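1/ Thread on the method we've been working on at Vosar this winter. The short version is that we score our humanoid on each part of a shelf task separately, and stop giving the whole run one pass or fail.

2/ The task is fruit, a white cubby shelf and a red basket. One hand deals with the basket, the other with the fruit. The fruit goes between the two. It sounds easy and it took us until December to get a number we trusted.

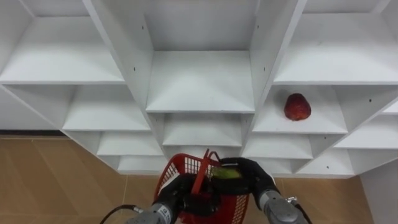 3/ Our old score was one mark per run. If the robot dropped a strawberry at the end, the run counted the same as one where it never reached the shelf. We ran 70 of those and learned very little about what to fix.

4/ So Joseph (our scoring script, named after the street the lab is on) splits each run into 6 stages: approach, reach, grasp, lift, carry, release. Each stage gets its own mark, and a person checks the marks against the video.

5/ Grasp turned out to be fine on most fruit. Release was the weak one. The thumb tends to stay in contact too long, and on a round fruit that is enough to shift it.

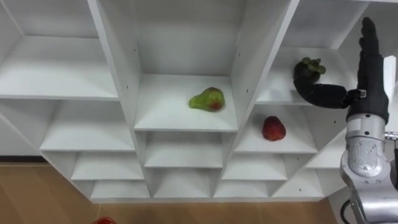
WHAT WE CHANGED

6/ We kept the policy network as it was and relabelled the training data by stage. That gave us 1228 labelled segments. Then we trained again with more weight on release. The code for this part is in the Redano repo.

7/ Walking is scored too. With a basket in one hand the robot has to stop close enough to the shelf to reach in, and a poor stop shows up later as a poor reach.

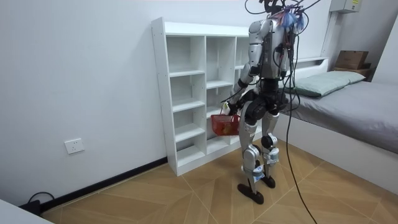
8/ We count that as an approach fault, even when the reach is where it goes wrong. We argued over this for a whole Saturday. I still think it's the right call, but the raw marks are in the release if you want to score it your way.

9/ After retraining, release faults fell by half. Grasp got slightly worse and we don't know why yet. Proltero, our next test set, has 2 more shelf layouts and should help.
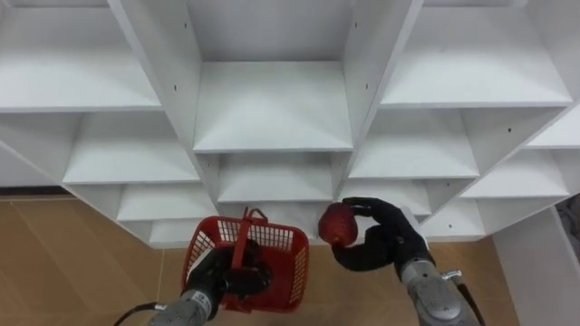

10/ Does the stage scoring need a humanoid?

It should work on any arm where you can tell from the video when one stage ends and the next begins. We have only tried it on this robot so far.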